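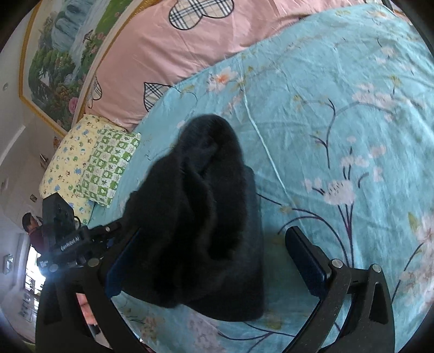
Bed and soft goods check, Drenerby guest house, Room 4
Checked by Rekha Katiyar, March, 2.15 pm

1. Loose items on the bed
One black fuzzy item on the flowered turquoise sheet, all bunched up. Could be a hat, could be a fleece, so I've put "soft item, black" on the lost property slip. Please shake things like this out and feel for pins, keys or lighters before they go in a bag. OK once bagged.

2. Sheet
Pass. I love this one! White and pink blossom, little green leaves, dark twiggy branches – so much more cheerful than the plain ones we had before. Do keep it on the cool wash, and check the corners for thin patches when you strip the bed.

3. Heater distance
Pass, and a good improvement. The rule is 50 cm clear of any bedding and Naveen Joshi has moved the heater well past that. Nothing soft to be dried on it, please, hats and fleeces included.

4. Bed frame and slats
Pass. Two slats were creaking last time and Vaughn has done a lovely job on them. Still to do: felt pads on the feet at the window end.

5. Bedside lamp
Needs action. Works fine, but the flex runs behind the headboard where it could get pinched. Clip it to the skirting.

6. Smoke alarm
Pass. Tested twice, very loud, woke the dog downstairs.

7. Way out to the door
Pass. Rug lies flat, no bags on the floor.

Comment from Diễm Diệp: flex clips are in the Skirik box under the stairs, top tray. I can do the lamp before the next guests arrive at 5.

Really pleased with this room. Room 5 next.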